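**Akpalu Institute Opens Remote Demonstration Program for Kitchen Tasks**

2020-06-05

The Akpalu Institute has opened a program in which operators teach household tasks to a robot arm by guiding it remotely through a simulated kitchen. The program is conducted jointly with Vokurby, which supplies the hand controllers and the recording software. Work will continue through September.

Operators sit at a workstation and move a hand controller, and the simulated arm follows. Each session is stored as a complete record of the arm's motion and the state of the gripper. The records are then used to train a control program, named Osine, that is intended to carry out the same tasks without an operator.

The first group of tasks concerns the microwave. Operators are asked to bring the gripper to the door handle, open the door, and place an object inside. Other kitchen items remain on the counter during the work, and operators are instructed to leave them where they are.

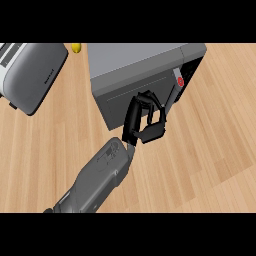 Aba Akolgo noted that the door is the part new operators find hardest, as the hand must follow a curve while the eyes stay on the handle, and asked that hesitant attempts be kept in the record along with the smooth ones. A program trained only on perfect motions, Akolgo added, has little to draw on when it drifts off course.

The Institute has adopted that recommendation. Attempts that include a correction will be marked as such and retained. Attempts in which the operator abandons the task will be stored separately and will not be used in the first round of training.

More than 200 demonstrations have been recorded to date, and the program calls for 500 before training begins. Operators complete a short period of practice before their sessions are counted. No previous experience with robots is required, although applicants must be able to attend on site for the full length of a session.

Placing an object in the oven is recorded as its own task, beginning with the door already open. Dividing the work in this way allows an operator to repeat one portion without starting again from a closed door.
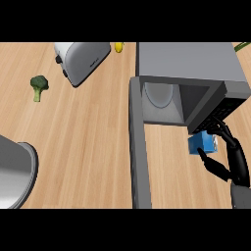 *Remote demonstration in the simulated kitchen, with a blue box at the gripper and the microwave door open.*

A second set of tasks is being prepared under the name Prusometti and will be announced separately. Inquiries about operator positions should be directed to Kofi Opoku at the Institute's program office.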